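The grate that ate my week

I promised last time that I'd write up the sidewalk tests, and I was hoping it would be a happier post.
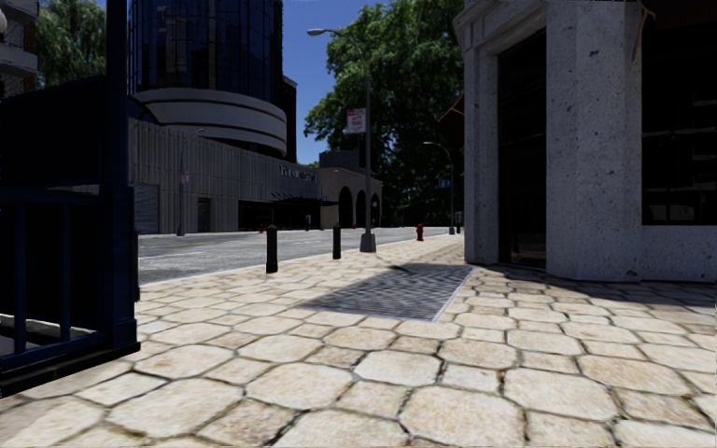 So, quick catch-up if you're new. I've been building a little delivery robot called Hokar, and before it gets anywhere near a real street it has to survive my simulated one. I run everything in a sim called Zadunen, on a city map with stone paving, street lamps, a hydrant, bollards, all the stuff a small wheeled thing could bump into. I'd spent most of my time worrying about the bollards. Wrong thing to worry about!

On 18th October I left a batch of 500 runs going overnight. Same stretch of sidewalk every time, with small changes to the start position and the heading. I went to bed feeling pretty smug and came down to 7 failures, every single one at the big ventilation grate in the middle of the sidewalk.

My first thought was that the robot was refusing to cross it, which would've been annoying but fine. Nope. In all of those runs it drove onto the grate quite happily, slowed down, and then swerved hard left toward the curb. In five of them it stopped with a wheel hanging over the edge. In the other two it went right off into the street and just kept going, reporting that everything was normal. That's the part that made my stomach drop a bit. A robot that gets stuck is a nuisance (I can go pick it up), but a robot that rolls into traffic and says it's doing great is a whole other problem.

I went through the logs for one of the street ones, run number 341 if you care, and it took me way too long to see it. The ground classifier has a label for "gap" and a label for "rail," and the grate was flipping between the two on nearly every update. Lots of thin parallel bars, so fair enough. When it said "gap," the planner tried to get off it. When it said "rail," the planner tried to run alongside it. Do that fast enough on a panel that sits at a slant and you end up heading for the road.

Okay, but why didn't the curb check stop it? Well. That one's on me. Back in January I added a rule that lets the gap escape override the curb check for a moment, so the robot wouldn't freeze next to open cellar doors. I never put a limit on how many times in a row it could fire. Each flip to "gap" started the override fresh. I wrote that rule, I tested it on exactly one pair of cellar doors, and I forgot it existed.

I sent the whole mess to Seema Dubey, who wrote most of the planner I'm using, and her reply was two lines long. The first was "nothing outranks the curb." The second was a link to the line of code. Ouch, but yes.

What I've changed so far: the curb check now wins over everything, full stop. If the ground label flips more than three times in a second, Hokar stops and asks for help. And the override is gone, so the cellar door problem is back and I'll have to fix it properly this time. I also added a check on the status message, so it can't say "normal" with a wheel off the sidewalk.

I reran the same batch last night with the same seeds. It never left the sidewalk, but it did stop and call for help on the grate a lot more than I'd like, and I still need to teach the classifier what a grate is. I'm collecting more views of them from the other maps, in shade and in full sun, and if anyone has a good trick for thin repeated bars I'd love to hear it in the comments.

The real robot is staying on its shelf until that's done.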